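Rilel Bedside Practice Set
Training scenes and method notes for single-arm tidying on soft surfaces

Product page last revised 2 July 2020

Hello, and thank you for finding your way here. The Rilel set is a library of simulated bedroom scenes for people who are teaching a robot arm to pick things up from bedding, and it comes with the training method we worked out while building it (which took a good deal longer than the bedrooms did, I must admit). You can use the scenes without the method, or the method with scenes of your own, and several groups do just that.

Why beds? Well, most practice tables are hard and flat, and a policy that has grown up on them learns to trust the height of the surface. Put the same policy over a blanket and it goes looking for a floor that isn't there. Cloth gives way and folds up round the fingers, and small flat things are the worst of the lot, as there is so little height for the fingers to work with. We wanted scenes where that sort of trouble comes up early and often, so that an arm meets it in training and you don't meet it for the first time in your lab. 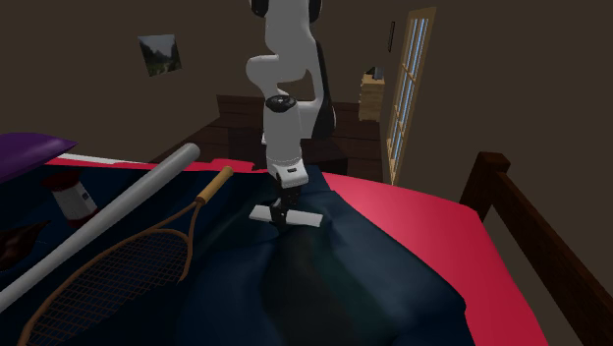
Benoît Delaunay: I've been running the set since April and the cloth is what sold me on it. My one grumble is that the contact settings are too forgiving out of the box. A policy can lean quite hard on the blanket and still be scored as a clean grasp, so I'd urge anybody new to turn the press penalty up before they start a long run.

A very fair grumble, Benoît, and thank you for it! The press penalty is now switched on by default, and the old behaviour is still there under Prevgate for anyone who needs to repeat earlier results. Prevgate is our name for the check that decides whether an attempt counts. It looks at the item, the fingers and the cloth together, and an attempt that gets the item but drags half the bedding along with it is marked down accordingly.

What is in the set

Scenes: 190 starting layouts, each with its own arrangement of bedding and belongings
Demonstrations: 900, recorded by people steering the simulated arm
Arm: one, with a two-finger gripper
Views: 2 for each scene, saved side by side
Cloth: deformable blankets and clothing, with adjustable stiffness and friction
Scoring: Prevgate, with the current and the older settings

How the method works

We call the training recipe Levent, and there is nothing very grand about it. The policy first learns from the demonstrations in the ordinary way. After that it practises by itself, and every time the cloth moves more than we would like, that attempt goes back into the pile with a correction attached. The corrections are short, just the last part of the approach and the closing of the fingers, and we found that these short pieces helped far more than whole new demonstrations did. Raising the success rate on flat items was the hard part. Over our held-out layouts it went up by 11 points against the same policy trained without corrections, and the gain on bigger, rounder items was too small for us to make a fuss about.
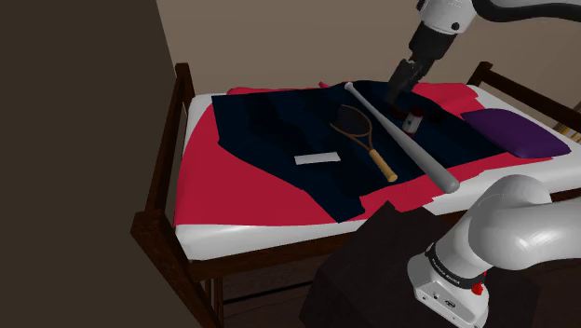
Choosing the order of the pick-ups is left to you, and I would give it some thought before you settle on anything. Our own baseline simply takes the item nearest the gripper, and that is a perfectly decent place to begin. It does get you into interesting spots, though. With the pill bottle standing right beside the bat, as it does on the navy garment here, the nearest item is also the one with an awkward neighbour, and the fingers need to come down without nudging it. Colleagues at Rüegg had better luck clearing the long things first and coming back for the small ones afterwards, and their ordering script is included in the download with their kind permission.

Getting hold of it

The scenes, the demonstrations and the Levent training code come as one download, and teaching groups are welcome to share a single copy among their students. Please do write to us if a layout behaves oddly, and send the scene number and your cloth settings along with your note. We read everything that comes in, though replies can be slow when we are in the middle of a training run.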